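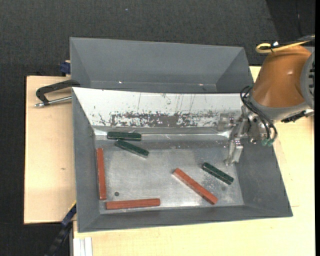 Vol. 3, No. 2

Furkosano Phrase List – data card

Furkosano is a word list of household and weather terms collected in Birnbridge and Clivadard. It is distributed as five tab-separated files in UTF-8, one per topic.

Fields
term – headword, lower case
variant – local spelling, blank if none
place – B or C
note – free text, up to 62 characters

Collection
Terms were taken from handwritten cards and typed by Wayne Mellor. Áine Nic Giolla checked the spellings against the cards in April. Cards with no place mark were left out.

Known problems
The variant field mixes plural and singular forms. Two of the files use an older sort order – sort again before merging. Accents are kept in term but dropped in note.

Changes
September 21, 2018: duplicate headwords merged, place codes cut to one letter.

Use
Free for teaching and research. Cite the volume and number given at the top. Send corrections to Áine Nic Giolla with the file name and line number.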